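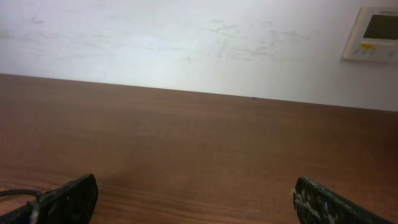 4. Evaluation of the Unstead kit on a cable task

The Unstead kit is sold by Landstead as a complete two-arm station for small laboratories, with arms, grippers, cameras and recording software in one order. We rented one station for February and used it in the way the supplier recommends, with its default settings and without our own control code. Before each episode the operator opens the grippers fully and checks the wrist view. The two fingers should stand at the lower corners of the view, with a wide gap of free table between them, and the back edge of the table and the wall should be in sight. If the fingers had drifted toward one side, the camera mount was tightened and the check was repeated. The supplier's manual gives only one sentence to this check, but in our experience it decided whether the wrist recordings of two different mornings could be used together.

4.1 Choice of task

Reviews of similar stations usually report results on blocks or cups. These objects are easy to grasp and they keep their shape, so they say little about the quality of the fingers. We chose a black USB cable. The cable is thin, it crosses itself in different places each time it is put down, and its color is close to the color of the grippers. The operator has to take the cable near one connector, pull this end free, hand it to the other arm and place it at a marked point. An episode ends when the connector is released or when 60 seconds have passed.

Three operators took part. Radwa Filali had worked with two-arm stations before. Houda Mansour and Valentina Ulloa had not, and each of them received 30 minutes of practice with the cable before the first recorded episode. Ilham Ragab prepared the table and marked the outcome of every episode, and she did not operate the arms.
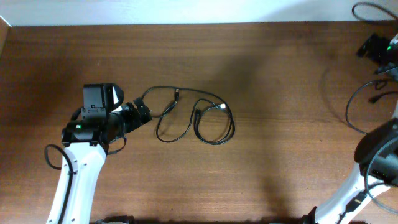 Figure 4(a). Workspace with the two arms and the USB cable lying flat on the table; the jaws of the left gripper are next to one of the loops.

4.2 Views and visibility

The overview camera gives the operator the position of both arms and the general shape of the tangle. It is sufficient for the approach. It is less useful in the last few centimeters, where the dark jaws and the dark cable come close together and the operator must guess which strand is in front. All three operators changed to the wrist view at this moment, although we gave no instruction about it. The metal tips of the connectors helped them in both views — they are brighter than everything near them, and the operators learned to search for the tip first and to follow the cable back from it.

The software of the kit shows the views in separate windows and does not let the user change their size during recording. We consider this a real weakness. Nerea Lorente, who installed the station, reported it to the supplier, and the answer was that adjustable windows are planned. We cannot say when they will be available.

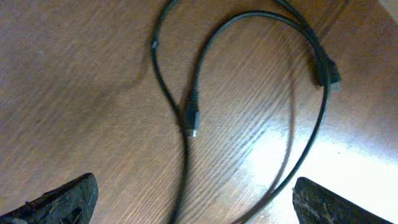
Figure 4(b). Wrist view over the cable with the fingers open. One connector is between the fingers and the other is to the upper right; glare is visible at the lower right.

4.3 Glare

The tabletop we used is brown wood with a light gloss. In certain poses of the wrist, part of the image becomes pale and the grain disappears, as in Figure 4(b). The cable itself remained easy to see in this region, because it is dark against a bright ground, and the operators did not complain. For a learned policy the situation may be different. A bright patch that moves with the wrist is not a property of the task, and a model can give it importance. The manual recommends a matte mat but no mat is included in the order. We recorded all episodes on the bare wood in order to judge the kit as it is delivered.

4.4 Results

We recorded 193 episodes. The most frequent failure was not a missed grasp, as we had expected, but a grasp of two strands at the same time. In these cases the fingers closed correctly, the arm lifted, and the whole tangle came with it. The opening of the gripper is generous for an object of this thickness, and a second setting with a smaller opening would probably help. The second kind of failure happened during the handover, when the connector turned between the fingers and arrived at the other arm in the wrong direction. It was more common with the new operators, and it became rare for Mansour after she started to hold the connector by its body and leave the cable hanging.

The finger surfaces deserve a separate remark. They are rough and dark, and light specks and scuffs can be seen on them in the wrist views. We did not measure the friction, and we make no statement about how long the fingers last. Skolby and El Ouafi both sell softer fingers that fit the same mount. We did not test them on this task.

4.5 Remarks on the service

The rental contract includes one remote session with a technician. We used it to correct the timing between the wrist cameras and the overview camera, and after the session the recordings were aligned well enough for our purpose. Replacement camera mounts can be ordered separately, and the price is given only on request.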